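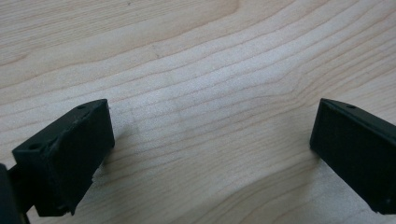 Leave the table bare

An argument for pale wood, glass lids and keeping the tea where people can see it

I'm writing this fast, before the kettle goes, so forgive the shape of it. The short version: stop covering your tables. No runner. No placemats the size of a doona. If you've got a light timber top with a decent grain in it, let it be a table.

I grew up with a tablecloth on top of a plastic sheet on top of a felt pad. Three layers, to protect wood I didn't see until I was in my twenties and we were moving my aunt out of the place at Limanby. Lovely thing it was. Wavy stripes all through it, little swirls. Thirty-odd years under felt.

My friend Aleksandra Dudek thinks I'm being precious. Her line is that bare wood is for people without kids, and that one hot mug will teach me. Fair enough. She's also got a cloth with 2 burn holes in it and a ring on the table underneath, so I'm not sure what the cloth was doing.

Marks are fine. Pencil marks especially. A thin line with a few ticks across it tells you a table gets used for working something out, a shelf, a hem, where the tray ought to go. I wouldn't rub it out. Dariusz Żak would, he'd have the eraser out before he'd taken his coat off, and then he'd wonder why his place feels like a display home.

Money, while I'm at it. I was quoted $405 to have ours sanded and oiled, by a bloke who didn't want to do it and said so. Bought a tin of oil instead. Took an arvo in May. Patchy near one corner, don't care.

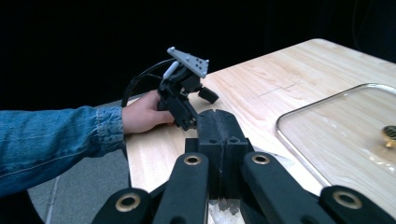
OPINION / TABLE AND KITCHEN

Now lids. Clear glass, metal rim, a proper knob on top, preferably a brass-coloured one. I will defend these against any bamboo box going. You put a solid lid on something and it's gone from your life. You put glass over it and you remember there's half a lemon cake. And a glass lid on pale wood hardly takes up any room to the eye, the grain just comes through it, so you can leave it lying on the table all morning and the place doesn't look messy.

Yes you have to wipe them. Fingerprints. Thats the price. Katia Mancuso keeps hers in the cupboard so they stay clean, and then serves biscuits out of the packet.

The knob matters more than people think. Ridged is good, you can get hold of it with buttery fingers. Smooth ones, no. I lost a smooth-knobbed lid to the tiles at Sestero and I still beleive it was the knob's fault.
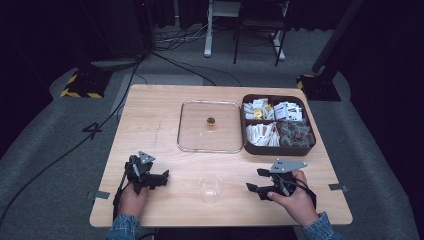

Should the tea live in a tray or in its boxes?
A divided tray, left out on the table. Boxes hide what's nearly finished and take up a whole shelf doing it.

Four compartments is plenty. Paper sachets in the back, more packets standing upright at the front, and one corner for the pyramid bags, which never stack anyway. Dark brown against a light table looks right to me, though I'd not go to war over the colour. What I would go to war over is the wooden chest with the hinged lid and the little brass clasp. Guests won't open it. They feel like they're going through your drawers. They say "oh, whatever you're having" and get English Breakfast.

Clear cups too. Brunello Cirillo says tea in a clear cup looks like a pathology sample, and I've had his tea, so he'd know. Still. You can see how strong it is, and plastic ones are fine for water and kids.

So: bare top, glass lid, open tray, a cup. Leave the rest in the cupboard. Kettle's going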